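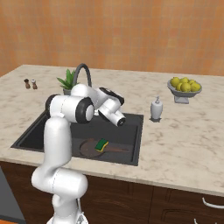 A black kitchen sink in a marble worktop.

Where does the water go when you pull out the plug?

I used to think it just went away. Glug, glug, gone! But water can't just vanish, so let's follow it down the hole and see where it ends up.

First stop is a bendy bit of pipe under the sink. It's called a trap, and it's often shaped like a letter U. A little water always stays sitting in the bottom of the bend. That water works like a cork - it stops smelly air from the drains creeping back up into your kitchen. Clever, eh? (It also catches things people drop down the plughole. My ring has been in ours 3 times.)

After the trap, the water slides along a pipe, out through the wall of the house and down under the ground. There it meets the water from your bath, your washing machine and, yes, your toilet. Everybody in the street is sending theirs down too, so the pipes get bigger and bigger as they go. These big pipes are called sewers.
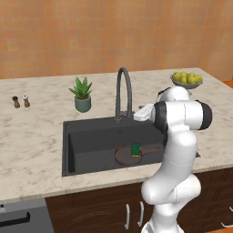
Most sewers don't need an engine to push the water along. They slope gently downhill, and the water does what water always does and runs to the lowest place. In hilly towns like Endley, where I live, some of it has to be pumped up and over, and you can hear the pump humming if you walk past at night.

At the end of the sewer is the treatment works. Big screens catch the lumps - wipes, cotton buds, even toys. Next the water sits very still in huge tanks so the muck can sink to the bottom. Then millions of tiny living things called bacteria get to eat up the dirt that's left. They're far too small to see, and they never stop munching!

When the water is clean enough, it flows into a river or the sea. Some of it will rise into the sky, turn into cloud and fall again as rain.

Something to try at home: ask a grown-up to help you put a spoonful of soil in a jar of water. Shake it, then leave it for 5 hours. What has sunk, and what is still floating?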